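Spill recovery, or how I spent May

Anyone who has read this blog for a while will know that I have a low opinion of success rates. You set up a task, the robot does it over and over, you divide one number by the other and put the result in bold. What the number leaves out is everything that went on in the runs that failed, and those are usually the only ones worth watching.

The drinks task is a good case. Two arms, a glass, a bowl of ice, some lemon, something to pour. We trained our policy, Galter, on 353 demonstrations, which sounds like a lot until you have sat through them. One arm deals with the ice, the other does the pouring, and both have to stay out of each other's way over a table that gets smaller every time I look at it.

On a good run it looks lovely. On a bad run the drink goes on the table and the policy carries on as if the drink had gone in the glass. It will garnish nothing at all with great care. I have seen it do the full finishing move, lemon and everything, over a glass with not a drop in it, and then return both arms to the rest position with what I can only call satisfaction.
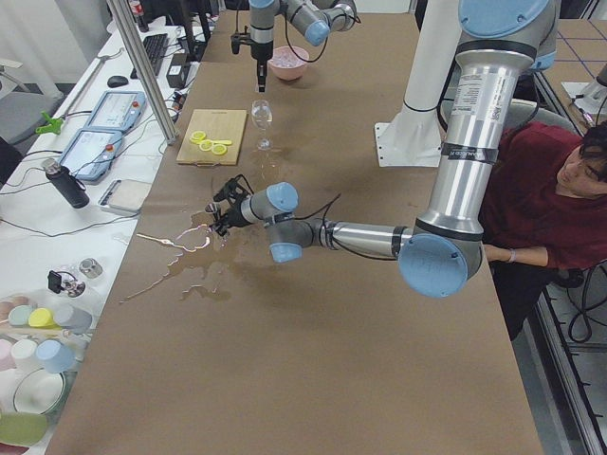
So the question I wanted to answer was a small one. Can the policy tell that it has gone wrong, early enough to stop? I wasn't asking it to mop up. I wanted it to notice.

The method is embarrassingly simple. We took Galter and bolted a second, much smaller network onto the side, which we called Rukton because all the sensible names were taken. Rukton looks at the same camera views and makes one guess: does the table look the way it ought to at this point in the task? If the answer is no for long enough, the arms stop where they are. There is no clever planning and no language model having a think about it.

Getting it to learn was mostly a matter of making messes. Good demonstrations contain hardly any spills, because people who are demonstrating things try not to spill them. We had to go back and collect bad ones on purpose, and I can report that pouring a drink badly in a convincing way is a skill. My early efforts were too theatrical. Rukton learned to spot a flood and shrugged at a dribble.

Then the numbers. We ran 30 trials with the pour deliberately spoiled. Plain Galter stopped early in none of them, as you'd expect from something with no idea how to stop. With Rukton attached it stopped in 20. Of the rest, 9 were small spills it let pass, and in the last one the arms did stop, but only after the lemon had gone in, so I've counted it as a failure and a matter of etiquette.

False alarms were the annoying part. Shiny patches set it off. So did shadows from the upper links, and for one whole afternoon so did the light coming through the window at about the height of my head. Drawing the blind fixed that, and I am aware that "draw the blind" is not a research contribution. Mixing up the lighting in the training set helped a bit, though less than I'd promised people it would.

I also tried swapping in Vrabec, our older detector, which looks at the forces on the wrist and ignores the cameras. It is very good at knowing when it has hit something. A spill doesn't push back, so it was no use here whatsoever, and I'd have saved two days by thinking about that for a minute first.

Next on the list is getting it to do something after it stops, even if that only means putting the bottle down and waiting to be told off. There is some old code in the Cukum repository for backing out of a half-finished grasp that might do the job, provided I can work out what I meant by the variable called "thing2".

If you try this yourself, buy more paper than you think you need, and change it between runs. I left one stained sheet down over lunch and Rukton refused to let anything start for the rest of the day.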